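Speaker notes, gripper comparison talk
Asuka Takeda
May 28, 2026, afternoon slot, 26 minutes plus questions

Opening

Don't read the title slide aloud. They have it in front of them.

Start with the brochure line: "handles any small part without retooling." Ask who has bought something on the strength of a line like that. Wait for the hands. I bought one too, so this isn't a lecture from above.

Say what the talk covers. We had two grippers on the bench, the Urton and the Flovberg, both run from the Taşdemir controller, same arm, same task: pick up a metal pin, bring it to the bore of a plastic gear, push it in. I went in thinking the gripper would matter less than the sales people claim. I still mostly think that, and slide 6 is where I have to give some ground.

Slide 2, the task

Keep this short. Pin and gear. Everyone in the room has done this by hand and knows what it feels like when the pin catches on the lip of the hole.

Mention that the vendor demos nearly always use a chamfered hole and a generous clearance. Ask them to check for that next time they're shown a video. We asked both vendors for the clearance used in their demo videos and got one answer, from Flovberg, after three emails.

Slide 3, what we changed and what we left alone

Same arm speed for both. Same operator (me), which is a weakness, and I should say so before someone else does. 30 attempts per gripper in the first round. We swapped the fingertips once, on the Urton only, and those runs are not in the table. If anyone asks for them, I have them on the laptop, but they're a mess and I don't trust them.

Slide 4, first round results

Let them look at the table before talking.

The gap between the grippers is 2 successes out of 30. Say that slowly. The Flovberg costs a good deal more, and on this count I can't tell the two apart. I would not sign a purchase order over 2 pins, and I'd be suspicious of anyone who put this in a bar chart with the axis chopped off. (Next click shows exactly that chart, with the axis chopped off. Pause for the laugh, if there is one.)

Slide 5, the camera question

This is where Urkosine comes in. Their pitch is that a better vision package fixes insertion. I tried it. The estimate of where the hole was did improve, and the failures kept coming, because most of ours happened after the pin touched the gear. By then the camera can't see much of the contact anyway.

Be fair here. We had the package on loan and set it up from the quick start guide. Someone with more patience might get more out of it. I'd like to see their numbers on a task they didn't pick.

Slide 6, pin tilt

The part I didn't expect. We went back through the failures and sorted them by what went wrong first. 43 percent began with the pin tilting in the fingers at first contact. Narrow tips hold a round pin along a very short length, so a small push at the far end turns it. Wider pads help with that and then get in the way near the gear.

Don't oversell this. It's one pin diameter and one gear.
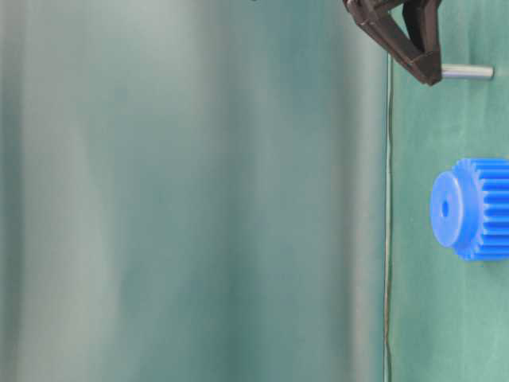
Should you pay for force sensing in the fingers if you already have it at the wrist?
For this kind of job, I'd hold off. A wrist sensor picked up the contact well enough for us to stop and back out, and what we lacked was a search routine that did something sensible afterward. Spend the time there first, then see what's still failing.

Slide 8, what I'd ask a vendor

Ask for the failures, with video. Ask how many tries were made before the demo was recorded. Ask what the part looked like and whether they'll run yours. If they say the software update is coming in June, ask which June.

Slide 9, next round

Second operator, please. Gear held in a fixture for half the runs and left free for the other half. Two more pin diameters. I haven't decided whether to bring the Urton fingertips back in, and I'd take opinions on that.

If time is short, skip slide 5 and go straight to tilt. Leave the table from slide 4 up during questions, and repeat each question into the mic for the recording.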